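Home | Product | Pricing | Help Center | Contact

Print this page | E-mail this page

Canned Replies and Auto-Routing in Truvard: Frequently Asked Questions

Last updated September 30, 2025. Maintained by Alvar Rustad, support tools, Dirkstead office.

These questions cover the reply library and the routing rules in the Truvard shared inbox. Billing and single sign-on have their own pages.

What is a canned reply?

A canned reply is a saved block of text that an agent can insert into an open message. It can contain plain text, links, one attachment and any number of fields. It is not sent until the agent presses Send. A reply that goes out with no agent involved is called an auto-reply and is set up under Rules.

Who can create one?

Any agent can create a personal reply. Shared replies can be created or changed only by users with the Editor or Owner role. An agent who wants a personal reply shared should open it and choose Propose. The proposal appears in the Editor queue and stays there until someone accepts or declines it.

How do fields work?

A field is a placeholder in double square brackets, such as the customer's first name or the order number. Truvard fills it in when the reply is inserted, not when it is sent. If the agent changes the customer record after inserting the text, the old value stays in the draft. Delete the text and insert it again.

What happens if a field is empty?

The draft shows the field name in red and the Send button is disabled. You can set a fallback value for each field under Library > Fields. For first name, most teams use "there" or "customer." A fallback of a single space is accepted but leaves a gap before the comma.

Is there a limit on the number of replies?

The library holds 500 shared replies per workspace. Personal replies do not count toward this figure. Archived replies do count until they are deleted. The library page shows a notice when the limit is reached, and new proposals can't be accepted until space is freed.

How should the library be organized?

Folders can be nested 3 levels deep. Search ignores folders and looks at titles, shortcuts and body text, in that order, so a clear title does more for your agents than a deep folder tree. A reply can sit in only one folder. If it belongs in two places, put it in one and add a tag.

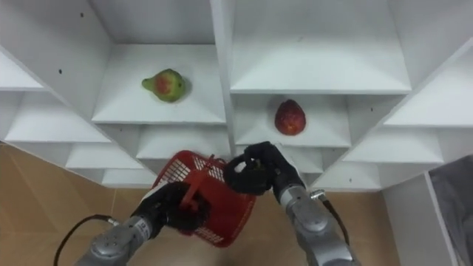

Fruit in separate compartments of a white shelving unit.

Moving a reply to another folder does not change its shortcut or its usage history. Deleting a folder moves its contents to Unsorted.

How does auto-routing choose a queue?

Rules are read from top to bottom. The first rule that matches assigns the message, and the rest are skipped. A message that matches no rule goes to the General queue. Order therefore matters. Put narrow rules, such as a refund request from a named account, above broad ones, such as any message with "refund" in the subject.

Can a message match more than one rule?

Only if the first rule has Continue switched on. In that case the first rule can add tags or set a priority, but it can't assign a queue. Assignment is left to the next match.

My rule is not firing. What should I check?

Start with the rule log, under Rules > History. Each message is listed with the rule that took it. In most cases an earlier rule got there first. If the message is not in the log at all, it was a reply to an existing thread. Threads keep the queue they already have unless Reroute on Reply is on.

Also check the match type. "Contains" looks for the exact string, including punctuation. "Contains words" ignores punctuation and order.

Will auto-replies go to other auto-replies?

No, with one exception. Truvard reads the standard mail headers and holds back its auto-reply when the incoming message is marked as automatic. Some older systems do not set the headers. For those, there is a cap of 2 auto-replies per sender per thread. The cap can be lowered but not raised.

Can I import replies from Camix?

Yes. Export the library from Camix as a CSV file and load it under Library > Import. Titles, body text and tags are kept. Attachments are not in the export and must be added again by hand. Camix fields use a different bracket style – the importer converts the ones it knows and lists the others in a report. Keep the report open while you fix them, as it is not saved.

Does the Gumede connector support canned replies?

In part. Agents working in Gumede can insert shared replies but not personal ones, and fields tied to order data are not filled. Support for order fields is planned for October.

How long is the edit history kept?

Each shared reply keeps its last 7 versions. To restore one, open the reply, choose Versions and select Restore. The current text is saved as a new version, and the oldest one drops off the list.

Can I see which replies are being used?

Owners and Editors can open Library > Usage. The report counts insertions, not sends, so a reply that agents often insert and then delete will rank high. Sort by Edited Before Send to find replies whose wording may need work.

Print this page | E-mail this page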